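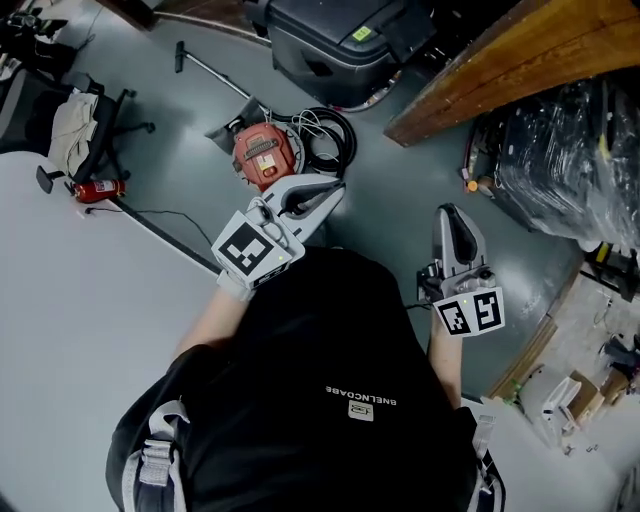
Can you get a caravan down to the campground at Puner?

A caravan will get there as long as it weighs 2,000 kg or less loaded, which is the limit posted on the last bridge, and as long as you come in from the Gomunport side.

I had that question in September and couldn't find a straight answer, so I'm writing down what we found. We left from home, went to Puner by way of Gomunport, stayed two nights and came back by the inland road. The whole trip was 1,033 km on the odometer, including one wrong turn and a run back into town for gas bottles.

We use our site name "Puner" for the campground but the township has the same name and is a bit further up the river. If you put Puner into your phone it will take you to the township. The campground is on the flats below it, and the road between the two is closed to anything being towed. Put in Gomunport first, drive there, and then follow the signs.

Getting there from Gomunport

Come through the main street of Gomunport and stay on it past the boat ramp and the bowls club. The road bends inland at the silos. After the silos there is a rail bridge with a height sign of 3,950 mm. Most caravans are well under that, but if you have bikes or a kayak on top you should measure before you leave home. There is room to pull over on the left before the bridge, and no easy place to turn around once you're past the pull-over.

After the rail bridge you have good sealed road for a while. It is farmland on both sides and there are a couple of driveways that look like turn-offs and aren't. The real turn-off is signed Puner Flats, in brown, and it comes up quickly at the bottom of a dip. We missed it. The next spot wide enough to turn a van around is the old tennis courts, so go there and come back. Don't try it in a farm gate.

From the brown sign the road is gravel. It was graded when we were on it and I had no trouble in an ordinary two-wheel-drive wagon, but there are corrugations on the uphill bends and I took it slowly. I let the tyres down a little and I think it helped. The low bridge with the weight limit is near the end of the gravel, and it's one lane. Traffic coming out of the campground has right of way. The campground gate is just over it, on the right.

The weight limit caught me out when I was planning, as some older pages say it's higher. The sign on the bridge says 2,000 kg for trailers and caravans. Ours is under that with an empty water tank, so we travelled dry and filled up at the campground. If you're close to the limit I'd go over a weighbridge first. There's a public one in Gomunport behind the produce store, open during business hours.

Booking

Bookings are through Zodonico, and you can't book at the gate. I found the site clumsy on a phone. It lists the powered sites and the unpowered sites on separate pages and doesn't tell you which one you're on until you get to the payment screen. I booked unpowered by mistake and had to ring to change it. Kiran Lodhi, who manages the campground, sorted it out over the phone and didn't charge us the change fee.

When you book it will ask for the length of your van. Put in the full length with the drawbar. The powered sites along the fence are short, and we saw a couple in a larger van have to move to the far end at dusk as theirs wouldn't fit. They weren't happy but they got a better view out of it.

Check-in is from early afternoon. We arrived before lunch and were allowed to park near the amenities block and wait. The gate is locked at nine at night and the code comes by text, so read the text before you lose reception, which goes at the brown sign. I wrote the code on the back of a receipt.

The sites

The powered sites are grass over gravel and close to level. I used one small chock under the left side. Power is on the usual posts, one post between two sites, so bring a long lead if you like to park with the door facing the river. Taps are shared as well. The water is fine for washing but there's a sign asking you to boil it for drinking, so we used what we'd brought in jerry cans for drinking and kept the tank for dishes.

The unpowered sites are further back under the gums. They're cheaper and quieter, and shadier, although I wouldn't park under the big limbs in a wind. Tents have their own paddock by the river. There was a fair bit of goat's head burr in that paddock and I'd wear shoes.

Showers are hot and clean enough. They run on a token that you get from the office, and one token was plenty for me and not quite enough for my wife, who has long hair. The laundry has a washer but the dryer was out of order. There is a clothesline behind it in full sun.

Dump point is at the exit, on the driver's side if you drive in the way the arrows go. The hose there is short.

We use necessary cookies to keep this site working and optional cookies to see which posts are read. Accept all | Manage preferences

Food and fuel

There is no shop at the campground. The closest is the Kaushik general store in Puner township, and you can get to it from the campground if you unhitch and take the car up the closed road, which is only closed to towing. It's steep. The store has bread, milk, ice, bait, frozen meat and a good range of tins, and it does hot chips until mid afternoon. Fuel is unleaded and diesel, from one bowser each, and it's dearer than Gomunport. I filled up in Gomunport on the way in and didn't need any more until we were on the highway.

They swap gas bottles at the hardware in Gomunport but not at the Kaushik store. I had assumed they'd do it there and that's how we ended up driving all the way back. Check your bottle before you leave home.

The people

The fellow on the next site was Toivo Kuusisto, who has been coming to Puner with the same van since before the gravel road had a proper bridge. He told me people used to drive through the ford, and that you can still see the old crossing downstream when the river is low. I walked down in the morning and found the concrete edge of it. He also told me where the flathead were, and I caught nothing there, though he had three in a bucket by breakfast.

Coming home

We went home by the inland road to save going through Gomunport again. You still have to go out over the gravel and back to the sealed road, and then turn left at the brown sign where you came in from the right. I wouldn't bother with it if you're towing. It's shorter on the map but there are a lot of hills, the overtaking lanes are few, and I had a line of cars behind me for most of the morning. I pulled over where I could. The bakery in the one town along the way was shut.

The wagon used more fuel going home than going in, which I put down to the hills and a headwind. No damage to the van apart from a cupboard latch that let go on the gravel and put the cups on the floor. They were plastic.

We'll go again in the cooler part of autumn if we can get one of the fence sites with the river on the door side. If anyone has been over the low bridge since the rain and knows whether the limit has changed, please leave a comment and I'll fix the figure at the top.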